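Plulville Technical Institute
Introduction to Service Robotics, Unit 5: Two-Arm Work in a Home Setting

Students work in teams of 3. Each session lasts 15 minutes and begins with both arms at the rest position set in the Tovora software.

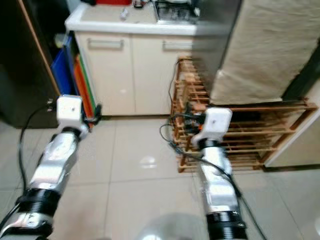 Arm speed is limited to 700 units for all teams. Cables must be checked for free movement before power is applied. Any contact with furniture is to be entered in the session log.

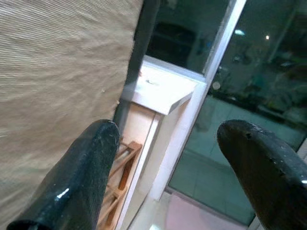 When may a team repeat a session?
A repeat is allowed once the instructor has signed the log.

Written reports are due 2026-09-05.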